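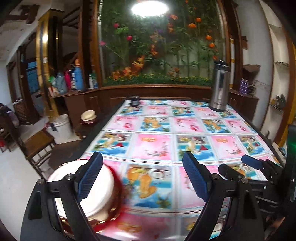
A reader of the first version of this page wrote in to ask why we test grip pads on bowls at all, when a set of machined blocks would give cleaner numbers. Blocks do give cleaner numbers. They are also easy to hold, and almost any pad will pass. A bowl has a rim, a curve and a slick surface, and it shows you the difference between two pads in a few minutes. The steps below use both, with the blocks first and the bowls after.

Comparing Grip Pads on a Two-Finger Hand-Held Gripper

Last revised November 2019

This page covers a side-by-side test of two sets of pads on the same style of gripper. We wrote it for the Fluvdale bench, where we were choosing between the Sellix ribbed pad and the Leckie flat pad. The method works for any two pads that fit the same finger.

What you need

One hand-held two-finger gripper with removable pads. Two are better if you have them, so you don't have to swap pads in the middle of a run.
Two sets of pads, new or equally worn.
A luggage scale or a small pull gauge with a hook.
Blocks in three widths. Ours are narrow, medium and close to the full opening.
At least two bowls, one light and one heavy.
A table with the cover you expect to work on. A slick cover changes the results, so leave it on.
Rubbing alcohol, a lint-free cloth and a small screwdriver.
A notebook or a spreadsheet with one row per try.

Step 1. Check the fingers before the pads

Take the pads off. Open and close the gripper slowly and watch both fingers. They should start together and meet in the middle. If one leads the other, tighten the pivot screws a little at a time until they match. Do not tighten them so far that the fingers stay where you leave them. They should move freely with light pressure on the trigger.

Wiggle each finger side to side at the tip. A small amount of play is normal. If one finger has a lot more than the other, fix it now, or you will end up blaming the pad later.

Step 2. Clean and mount the pads

Wipe the finger and the back of the pad with alcohol. Let both dry. Mount the pad so that its front edge is even with the tip of the finger. On ribbed pads, make sure the ribs run the same way on both sides. We once ran a full morning with one pad turned around and had to throw the numbers out.

Press the pad down for a slow count of 14 and leave it alone for a while before loading it. Adhesive-backed pads need longer. Go by the sheet that came with them.

Step 3. Pull test on blocks

Clamp a hook to the first block. Close the gripper on it with the same trigger pressure each time. The simplest way to do this is to put a stop on the trigger. A piece of dowel taped behind it works fine.

Pull straight back with the scale until the block slips. Write down the highest reading. Do this nine times for each block and each pad. Throw out a try only if the hook came loose or you bumped the table. A low reading by itself is no reason to drop it.

Wipe the pads between blocks. Dust from a wooden block will fill the ribs and make a good pad look bad.

Step 4. Rim lifts

Set the light bowl on the table. Bring the gripper in from above with one finger inside the bowl and one outside. Close, lift to the height of your hand, hold for a slow breath, and set it down.

Mark each try as one of these:

Clean: the bowl came up and stayed at the same angle.
Turned: the bowl came up but rotated between the pads.
Dropped: the bowl slipped before you set it down.
Missed: the fingers closed without the bowl between them.

Then do the same with the heavy bowl. Keep your speed the same. People tend to slow down for the heavy one without noticing, and that helps the weaker pad.

A bowl that turns between the pads is the most useful result on this page. It means the pad has enough friction to lift but is touching the rim in too small a spot. Ribbed pads do this when the rim lands in the groove between two ribs. Flat pads do it when the pad is too hard to give around the curve. If you see it often, move the grip point down the wall of the bowl by a finger's width and try again before you mark the pad down.

Step 5. Side approach

Do a second set with the gripper coming in low, almost level with the table. Many fingers are angled in a way that makes the tips touch the table before the pads reach the bowl. Note it when this happens. It is a problem with the finger shape and has nothing to do with the pad, but it will decide which pads you can use, since a thick pad raises the tip.

If your table cover is loose, tape down the edges first. A cover that bunches up under the tips will push the bowl away.

Step 6. Two grippers together

If you have a second gripper, practice passing the bowl from one to the other. Hold the bowl by the rim with the first, close the second on the opposite side, and only then open the first. Put the same pads on both. Mixed pads are worth a run too, but log them on a separate sheet.

Keep the two grippers far enough apart that the linkages can't touch. They are wider at the knuckle than at the tip, and it's easy to forget that when you are looking at the bowl.

Using a camera

If your gripper carries a camera, record the rim lifts and check your marks against the video. Fast moves will blur. Slow down for the last part of the approach, or add light. Turning up the exposure makes the blur worse.

Check that both pads are in view when the fingers are fully open. If one is hidden, adjust the mount before you start and don't move it again until both sets are done.

What we found

The Sellix ribbed pads did better on the blocks at every width. On the light bowl there was little to choose between the two. On the heavy bowl the Leckie flat pads turned less often, and they were easier to wipe clean. The ribbed pads held on better in the side approach.

We kept the ribbed pads for general use. We have since put in an order for the Brikon 2061, a softer pad with shallow ribs, and plan to run it through the same steps in March.

Common problems

Readings drift down through the session. The pads are dirty or the trigger stop has moved. Clean the pads and check the stop.

One finger does all the work. Go back to Step 1. The pivots are uneven.

The pad peels at the tip. It was mounted past the end of the finger, or the finger wasn't dry. Remove it, clean off the old adhesive and use a new pad.

The bowl slides along the table before it lifts. You are closing off center. Line up the rim midway between the fingers before you squeeze.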